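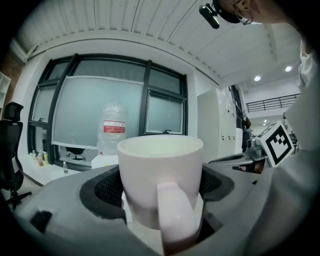 White mug with handle

On 01/01/2020 a list member wrote:
> Is Stoltolis still pouring at the old taproom? The map shows 2 addresses.

The old taproom closed in June. Stoltolis now shares a kitchen with Dương, two blocks south, and has 16 taps there. Food is ordered at the Dương counter and beer at the bar, on separate checks. Bus 352 stops across the street. The Plandum listing has the new address. Prudico still shows the old one; I sent them a correction.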